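Table Setting and Napkin Folding, Unit 7 Notes
Wendcombe Adult Evening Program
Updated June 4, 2020

Hi again, everyone! These are the notes from the napkin unit, typed up from my own scribbles plus the things you asked me afterward. If you missed the session, read them with a napkin in your hands. You won't get much out of them otherwise.

Let's start with cloth. I keep going on about cotton and I'm going to do it again. Polyester napkins come out of the dryer looking great and then spring open the second you let go of a fold. Cotton and linen stay put, especially with a bit of spray starch. The practice napkins we use are 20 inches square, bought from Talley, and I've washed them so many times that the hems have gone a little wavy (sorry!). Yours at home may be smaller. Anything down to 17 or so gets fiddly for the pocket fold, but the plain rectangle works at any size.

The plain rectangle is the one I want you to get really comfortable with. Fold in half, edge to edge, then in half again, then in thirds if you need it narrow. Smooth from the fold outward with the side of your hand. Don't press down with your fingertips, you'll just push a ripple along to the far end and then chase it back again. If a corner bunches, lift the whole top layer and lay it down again.

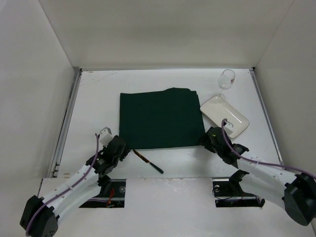 Dark colors are less forgiving than you'd think, by the way. Green, navy, burgundy, they all look fantastic against white china, and they also show every crease and every bit of lint. Keep a lint roller in the drawer with them.

Now, where does it all go? For a casual place, napkin to the left of the plate, knife to the right with the cutting edge facing in, glass above the knife. Serving pieces get set down last. I like a shallow dish with a raised rim for bread or olives, because things roll, and people reach across each other after the second glass of wine.

On white surfaces: go easy! Lift your plates and trays, don't slide them. Unglazed feet on the bottom of ceramic will leave gray marks, and some of those never come out.

Homework before we meet again: set one place, every evening, with whatever you own. Mismatched is fine. Try the pocket fold at least twice.

The Parsa handout on stemware is on page 31 of your packet, and the Tudcombe group is starting with page 19, so don't panic if you compare notes and they don't match. Bring an iron if you have a small one. We only have the two outlets by the window.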